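We use cookies to make the club pages work. Accept | Settings

Rulport Student Robotics Club
Set-up Guide, Section 4: The Bottle Sorting Task

Read Section 3 first. The arms must be calibrated before you start this section. If the controller shows error 283, the calibration file is missing, and you must go back to step 3.6.

4.1 Preparing the booth

1. Switch off the motor power at the Pranunov supply box. The logic power can stay on.
2. Put the bin against the back wall, in the middle. Fold the liner over the rim so that a gripper cannot catch it.
3. Lay the bottles on the floor between the arms and the bin. Different sizes and labels are welcome, as the judges will also bring mixed bottles.
4. Leave other small items on the floor if your team enters the "obstacles" class. The arms must not put these items in the bin.
5. Move both arms to the start position by hand, and then switch on the motor power.

CAUTION: Keep your hands outside the front rail when the motor power is on. The elbow joints can close on a finger.

4.2 Running a first attempt

1. Open the Turunen control program and load the task file 1018.
2. Choose "Left arm first". The right arm will then wait over the floor until the left gripper has opened again.
3. Set the time limit to 60 seconds for each bottle.
4. Press Start and keep one hand near the stop button.

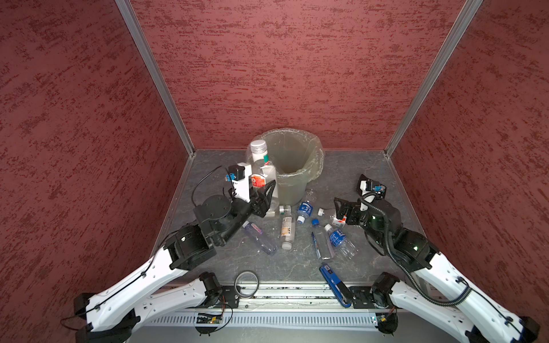
Fig. 4-1. Bottle held upright by the left gripper, right gripper open.

Note: A large bottle should be gripped at the body. If the fingers close on the cap, the bottle can swing and hit the rim of the bin. Lower the grip height by one step and try again.

4.3 Changing to the right arm

1. Press Pause, and wait until both arms have stopped.
2. Choose "Right arm first".
3. Check that the cable on the right arm has free space to move. It is thicker than the left one and needs a wider curve.
4. Press Continue. Bottles standing near the bin are allowed, but they are more difficult, so please begin with the lying ones.
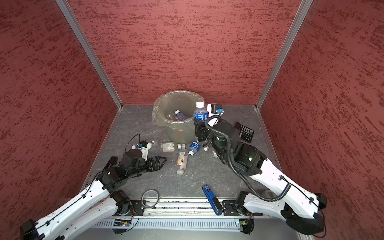 A comment from Dollovport: in our team we had better results when we reduced the speed of the right arm by one level before step 4. The guide should mention this, because new members always leave it on the fast setting.

We agree with this, and the slower level will be the default setting in the next task file. Until then, please change it by yourself in the Speed menu.

4.4 Small items

The second part of the task uses small packages and small bottles. Load the task file 2411 for this part. The grip force is lower there, so do not use it for the large bottles.

1. Place the small items in front of the bin, with some space between them.
2. Check the view of both wrist cameras in the program. If an item is not fully visible, move the item and not the camera.
3. Start with one item only. Add the others after three good attempts in a row.

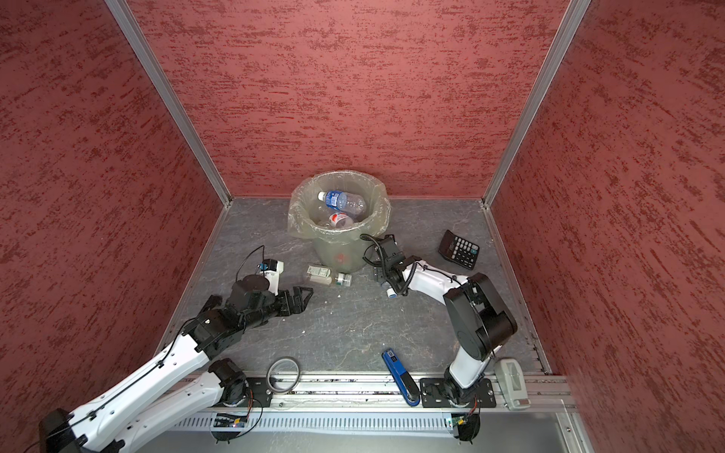 Must we empty the bin between two attempts?
Only when the contents come up to the rim. Write in the log sheet how full the bin was at the start, so that the attempts can be compared.

4.5 Finishing

1. Bring both arms to the rest position with the Park button.
2. Switch off the motor power, and after that the logic power.
3. Save the log under your team name. Logs without a team name are deleted every September.

CAUTION: Do not pull an arm by its cable, also when the power is off.

Continue with Section 5, Scoring.

12 shares | 3 comments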